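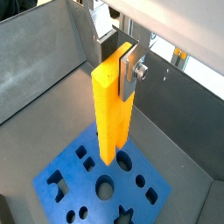

Tutorials / Perception and Control

Aligning a held block to a shaped cutout with Pimutel

Last updated 3/25/22

This page covers the final alignment step for foam board insertion: estimating how the block sits in the fingers, matching it to a cutout, and handing a target pose to the controller. It assumes a calibrated wrist camera and a working Sulemana driver.

1. Fix the exposure. Auto exposure reacts to the bright area beyond the bin rim and shifts the blue threshold between frames. Lock it at 9 ms with the arm at the hover pose.

2. Segment the board. Threshold on hue, then fit a plane to the top surface. Cutouts are closed contours inside the board mask. Discard any contour the held block overlaps and reuse the last clean one from the map.

3. Estimate the in-hand pose. Mask the fingers first. Bare metal gives specular returns, and the screw head on the finger will be picked up as a corner if it is left in. Fit the block model to the remaining yellow pixels.
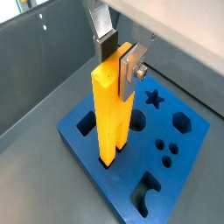

Photo: Nevden Robotics Lab

4. Check the feet separately. A block with two legs can match well on one leg and be several degrees off in yaw. Set match_mode to per_foot and reject the fit if either residual exceeds 12 pixels.

5. Set the approach. Hover height is 80 mm above the fitted plane. Below that, switch from position control to admittance control and cap the downward speed. The default stiffness of 815 N/m suits foam; a rigid board needs less.

6. Run the fixed camera check. The Plindov node compares the board pose from the fixed view with the one from the wrist. 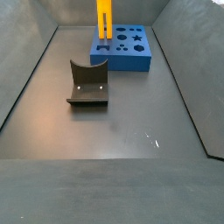 If the two poses disagree, trust the fixed view for board position and the wrist view for yaw. The fingers may hide the rear edge of the board from the fixed camera, so fit the front and side edges only. Other objects on the bin floor should be added to the collision map before planning - the segmenter ignores anything that is not blue or yellow.

Known issue: the map is not cleared when the board is moved by contact. Call reset_board after every failed insertion.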